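Progress report to the Backlund Fund, second period
Project: Small Repairs Desk, Jivville

This report covers the months since our last one, up to the end of July. It follows the order of the headings in the grant agreement. The spending sheet is sent separately.

## Opening and use

The desk has stayed open on its regular afternoons, from 2 p.m. until the shop next door closes. We lost one week in the spring when the water was off in the building. People bring in lamps, toasters, fans, sewing machines, zippers, chair legs and a lot of kitchen scales. Lamps are still the most common item by a long way. Most need a new cord or switch, and those are usually done while the owner waits.

We had expected more clothing. The sewing table gets used mostly for hems and bags, and on some afternoons it isn't used at all. We have moved it closer to the door to see if that helps. It is too early to say.

Bicycles remain outside what we do. We still get asked every week, and we send people to the shop on the far side of the rail line.

## Intake and labeling

The first report said that intake was our weak spot, and it was. Items were being left with a paper slip tucked under them, and the slips got separated from the items. Two owners had to come back and pick out their own fans from the shelf. We also had a radio that sat for most of the winter with no owner attached to it.

In March we dropped the slips and went over to labels that stay on the item until it leaves. The owner's ticket number goes on the label and the same number goes in the book.
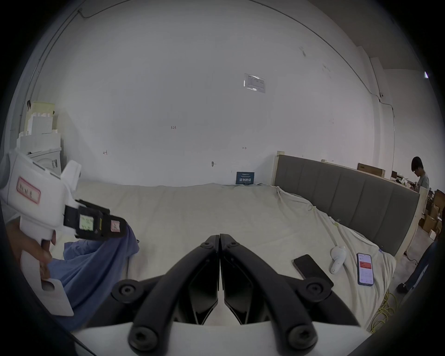 Our labeling rules took several tries to settle. At first we used printed labels from the Promumby machine, but the machine was slow and the rolls were expensive, and when it jammed the line stopped. We now write everything by hand on small stickers. Colored squares with pen on them, like the pale green tag, are quick to spot from across a table, and a larger label with a red outline gives enough room for a longer note. The pen has to be a permanent one. Ballpoint rubbed off within days on anything with a smooth plastic shell.

Since the change we have had no mix-ups on collection. The book is also easier to read back through, and putting this report together took much less time than the last one.

## Parts and supplies

Cords, plugs, fuses and switches come from Proserent. Delivery has been steady apart from one order in May that arrived with the wrong plugs. They replaced it without charge. We keep a small stock now so that common jobs don't wait on a delivery.

Parts for older sewing machines are harder. We have been taking usable pieces from machines that owners agreed to leave with us. This works, but it takes shelf space, and the back shelf is full. We would like to talk about storage at the next meeting - see the last section.

## Money

The $2000 set aside for tools and test equipment has been spent in full. The largest purchase was the electrical safety tester, followed by the soldering station and a decent bench vise. The rent line is on budget. Printing came in under budget after we stopped buying label rolls, and with your agreement we would like to move what is left over to parts.

Owners pay for parts only. The jar by the door brings in a little extra, and it has covered coffee and cleaning supplies.

## Training evenings

We planned 3 evenings and held 2. The first was on rewiring lamps and the second on basic hand sewing. Both ran longer than planned. The lamp evening drew 19 people, too many for the benches we have, so part of the group stood and watched. For the next one we will take names ahead of time and stop when the benches are full.

The evening on small motors was put off because the room was double-booked. It will go ahead in the fall.

## Problems still open

The lighting over the left bench is poor after dark. We have asked the landlord twice and have had no answer. A clamp lamp is doing the job for now.

Uncollected items are still a nuisance. The ticket now says that anything left past the agreed date may be used for parts, but we haven't yet acted on that and would like your view before we do.

## Next period

- Hold the small motors evening
- Clear the back shelf and price a second storage rack
- Try one Saturday-style long session and compare it with a normal afternoon
- Send the next report in the same format, unless you would prefer something shorter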